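About us

Clendwood is a small test workshop for grippers, robot arms, wrist cameras and controllers. We do not build any of these things and we do not sell them. People come to us when they must choose between two or more products and the data sheets do not help them any further.

How it started

Vangelis Karras and Ileana Lungu worked together for years in a company that packed dried fruit. They bought a gripper which looked very good in the catalogue and which dropped every second bag. The supplier was polite, but the money was gone. After this they began to borrow grippers and to try them in the evenings, with the real bags, before anybody signed an order. Other firms in the area heard of it and asked if they could send their own bags, and later their own boxes, bottles and cables. Clendwood was registered as a company on 01/02/2023.

What we do

A customer sends us the objects, or takes us to the place where the objects are. We mount each gripper on the same arm, with the same controller, and we run the same list of tasks. One full comparison has 533 attempts per gripper. We write down every one of them, also the stupid failures, for example when a finger closes on the edge of a table. Our standard list has 65 objects, and the customer can exchange any of them for his own.

Factories are still most of our work, but more and more requests concern homes. A home is harder for us. In a factory the part comes always from the same side. In a family room there are soft toys, folded and not folded cloth, low furniture for children and a floor that reflects the lamps, and all of it has moved when you come back the next day.

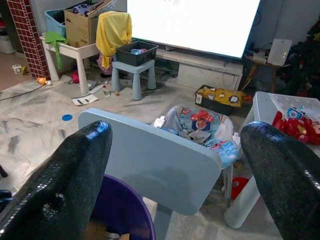 Cloth is where the grippers differ most. A stiff finger with a smooth surface can hold a plastic edge very well and then slide over a towel as if it was ice. A soft finger takes the towel, but it bends under a full basin. For this reason we do not give one final mark to a gripper. We give a table with the results by type of object, and the customer decides which lines are important for him.

We also compare cameras at the wrist. The question is mostly simple: how much can the camera still see when the fingers are open, and how much when they are closed? Fingers that shine can be a problem for some cameras, so we note the light in the room for each test – this was Ileana's idea, and it has saved us many discussions.

The people

Vangelis Karras leads the tests and speaks with customers. If you telephone, you will probably hear his voice.

Ileana Lungu is responsible for the method and the reports. She reads every report before it leaves the house and she is strict with adjectives.

Mieczysław Kaczorowski makes the adapter plates, repairs the cables and knows which screw is missing.

Kha Đinh writes the software for the controllers. He also keeps the recordings in order, so that a test from last October can be found and repeated.

Everaldo Medeiros joined us most recently. He plans the tests in homes and drives the van.

Where we are

We have two rooms in the Deligiannis building in Iston, on the ground floor, with the entrance from the yard. The larger room is for the arms. Please do not come without an appointment, as we cannot always stop a running test to open the door.

Independence

We accept loans of equipment from manufacturers, but no payment for a result. When a gripper was lent to us, this is written on the first page of the report. Manufacturers may read the numbers before publication and correct an error of fact. They may not ask us to remove a failure.

Our test notes appear under the name Drastura and can be requested from the office without cost. The full recordings belong to the customer and are given out only with his written agreement.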